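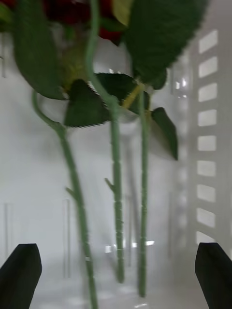
### 4.2 Picking one stem out of several

Grasping a single rigid rod is easy. Flower stems are not rods – they bend, they carry thorns and side stalks, and the leaves get in the way of the wrist camera right when it is needed most. We use roses because they have all of this at once.

Method, briefly. The policy from Section 3 gets the wrist view and the finger opening, nothing else. No depth. It outputs a short chunk of motion, runs the first part, looks again. Training set is 178 demonstrations, the Lurix split, recorded by 2 operators over one week in November. Stems crossing behind leaves were left in on purpose. Blurred views were kept too; an early version of the filter threw them out and the policy then froze whenever the arm moved fast.

We compare against Jundard (open-loop, one look then go) and against our own policy with the wrist view blanked below the leaves. Four starting layouts each. The target is always the lower stem, under the leaves, as a grasp higher up tends to crush the stalks and twist the bloom. Figure 3 gives the wrist view with the stem between closed fingers.
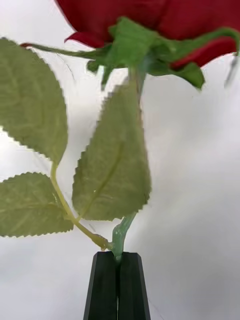
**Figure 3.** Wrist view, single artificial rose. The stem is pinched at the fingertips, just below where the side stalk joins it.

Myfanwy Mostyn objected, on reading a draft, that a closed grasp says little about whether the right stem was chosen, and that choice and grasp shoud be scored apart. Fair. We now score them apart: choice is fixed at the moment the fingers start to close, grasp is judged after the lift. Most of the Jundard errors are choice errors. Ours are mostly in the grasp – fingers closing on a leaf stalk along with the stem.

One limit. Artificial stems don't bruise, and we have no force reading at the fingertips, so nothing here speaks to damage on on fresh flowers. Layouts with more clutter are in Section 4.3.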